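Lab notebook, Hellari bench
February, entry started 9:40 a.m.

Picking up from the last entry. The relabel pass on the laundry set is finished and the three-way comparison is running again. I want to get down what changed before I forget which config is which.

Quick recap for anyone reading this without the earlier pages. The question is whether the policy does better at picking one garment out of a pile if we train it on grasp attempts cut into short segments, or on whole episodes from approach to drop. The whole-episode version is what we have been calling Boateng. The segmented version is Sketia. Both use the same network, the same cameras and the same demonstrations. The only thing that differs is how the data is cut and what the loss sees at the boundaries.

Training set is 2,000 demonstrations after filtering. I threw out the ones where the operator stopped partway through and restarted without going back to the home pose. Those were confusing the segmenter, which reads a long pause as the end of a segment. Some of them might be usable with hand-placed boundaries but I am not going to do that by hand this month.

Changes since the last entry:

Boundary rule. It used to be gripper command crossing the halfway point. Now it is gripper command plus a drop in wrist speed, and both have to hold for 13 control steps. The old rule fired every time the operator feathered the trigger, and on soft cloth they all feather the trigger. The new rule gives fewer and longer segments. Spot checks on the replay viewer look right to me, except on very slow demonstrations, where it puts the boundary late.

Overlap. Segments now share 15 steps with the one before. Without overlap the policy had a visible hitch at each handoff. It would finish the approach, hold still, then start the close as if it had just been switched on.

Image crop. I took out the random crop on the wrist view and kept it on the others. The fingers sit in a fixed spot in the wrist image and the crop was moving them. I don't know that this mattered, but it was bothering me and it costs nothing to remove. It does mean the numbers from before this change can't be compared with the numbers after. I have marked the old runs in the log.

Seeds. Every config gets 2 seeds. I know that is thin. It is what the machine time allows until the Rellis job clears the queue.
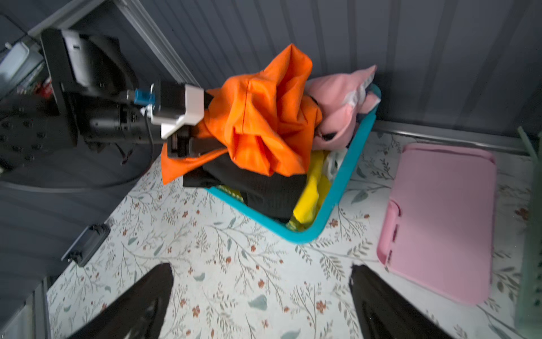

Contact is where the two policies come apart. On approach I can't tell them apart from the rollouts. They take the same path, give or take, and they slow down at the same height. Then the gripper gets to the cloth, and Boateng tends to keep pushing down while it decides, where Sketia closes sooner and lifts sooner. The pile matters a lot here. With the orange cloth on top and the gripper pressed into it, a decent part of the fingers is buried in folds, and the wrist view gives very little to go on about how deep they are. Under it there is the black knit, and a grasp that goes too deep can come up with both. I want to score that as a separate outcome from a plain miss. At the moment the sheet only has success and fail, and a double pick is going in as a fail, which hides what I am looking for.

New outcome codes, starting with the next batch:

S one garment, lifted clear of the basket, released in the drop area
D more than one garment lifted clear
M gripper closed, nothing came up
R picked one garment but lost it before release
B moved the basket enough that the trial had to be reset
X stopped by operator or by the force limit

If two codes apply, write the one that happened first. A double pick where one piece falls off on the way is still D. Put the other thing in the comment column.

For B, "enough" means the basket rim has left the tape corners. Anything less gets a comment and the trial counts.

11:15 a.m.

First batch back for both configs under the new boundary rule. These still use the old success and fail scoring, so I went back through the video and recoded them myself. I did it without hiding the config names, so treat it as a first look. Someone else should recode before any of this goes on a slide.

What I think I see:

Sketia has fewer double picks. This is the clearest difference, and it holds in both seeds.

Sketia has more misses. They are mostly shallow pinches where the fingers slide off a fold. Most of them are followed by a second try, which the policy does without being told to. Whole-episode training gives second tries too, but they start from lower down and look more like the arm is stirring.

Losses during the lift are too close to call.

Boateng does better when the top garment is lying flat. I had not expected this one. A flat garment has no obvious fold to take hold of, and the Boateng policy seems willing to push in and bunch the material up first. Sketia closes before anything has bunched. That would fit with the boundary rule cutting the bunching motion in half, since the operator slows down right there. I pulled up a handful of the flat-garment demonstrations and the boundary does land in the middle of the bunching in several of them.

So the rule may be giving with one hand and taking with the other. Fix to try: treat downward force at the wrist as a reason to hold off the boundary. We log wrist force already. It is noisy, but a slow filter should be enough for a yes or no.

1:30 p.m.

Wrote the force hold. It is a small change in the segmenter, on a switch, off by default. Ran it over the whole set. Segment count drops again and the late-boundary problem on slow demonstrations gets a bit worse. The bunching segments now look whole in the viewer. Started training on it. I am calling this one Sketia-hold in the logs so it doesn't overwrite anything.

While that runs, notes on the setup, mostly for whoever does the next batch.

Pile order. We have been building the pile from a printed list, and the list says which garment goes on top but not how. Two people can follow it and get very different piles. I would rather have it dropped from a set height and left alone. If it lands hanging over the rim, leave it. Straightening it makes the trial easier.

Color. I am a little worried that the policy is picking by brightness. The bright garments are on top more often than the dark ones in the demonstrations, just from how people reload. It would be easy to learn "go to the bright thing" and look good on our own test piles. The check is a set of trials with a dark garment on top of bright ones. Both configs should get the same piles. If success falls off for both, that is a data problem and no amount of cutting will help it.

Wrist view. Wipe the lens before each batch. There was a smear across one corner in the early trials today and I only noticed it in the recoding. I left those trials in and marked them.

Force limit. It is set the same for every config. Please don't raise it to get a trial through. If Boateng keeps hitting it, that is a result.

3:50 p.m.

Sketia-hold has finished its first seed. Ran a short set on flat garments only. It pushes in before closing now, which the earlier Sketia did not do. Some of the grasps come up clean. I also got a double pick that looked exactly like the Boateng ones, with the gripper going through the top layer and into the one under it. Too few trials to say more.

One oddity. In two of the runs the arm hung above the pile longer than it should before going down. I thought the overlap was back to its old value, but the config is correct. It may be the longer segments. The policy sees fewer boundaries in training now, so it gets less practice starting from a hover. Look at the action chunks for those runs and see if it is putting out near-zero motion or going back and forth between two targets. Those would need different fixes.

To do:

Second seed for Sketia-hold, then the full mixed pile set.

Dark-on-bright piles for all three configs.

Blind recode of this morning's batch.

Plot wrist depth at the moment of closing, split by outcome code. If D trials are deeper than S trials inside a single config, then depth explains most of it and we could talk about a simple depth cap as a baseline. We should have had that baseline from the start. It would be embarrassing to report a segmenting result that a fixed cap can match.

Ask whether the Rellis job can give up a card overnight.

Left the training run going. Arm is at home pose with the brakes on, and the pile list is on the clipboard by the keyboard with the new codes written on the back.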